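Is the Domel hand-held gripper kit worth it for soft stuff?
Posted Friday, April 23, 2021

Looking at the Domel two-finger kit for teaching pick-up jobs on fruit. The seller, Nultska, wants 2,738 for a pair and claims "up to 118" grasps an hour. I don't buy it. Their demo clips are all wooden blocks. Has anyone used these on things that bruise or roll?

plorkwood_shop
I'd halve that number. Support took 5 days to answer me and then sent the brochure again. The fingers are fine. Spare pads are sold in packs of 4 and you can't get just one.

bettencourt22
We've had ours a while. The linkages are OK, the pads are the part I'd worry about. I try a kiwi and a cherry tomato on a ribbed foam mat before I believe any settings. Tomato is the hard one, it's small and slick. I wouldn't pay full price, and I'd ask Nultska for a trial before June.
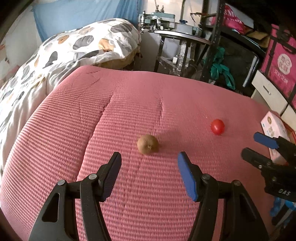

plorkwood_shop again: trial only covers one gripper, at least when I asked, and they wanted return shipping up front. Get that in writing. I still haven't seen anybody post real grasp counts on fruit.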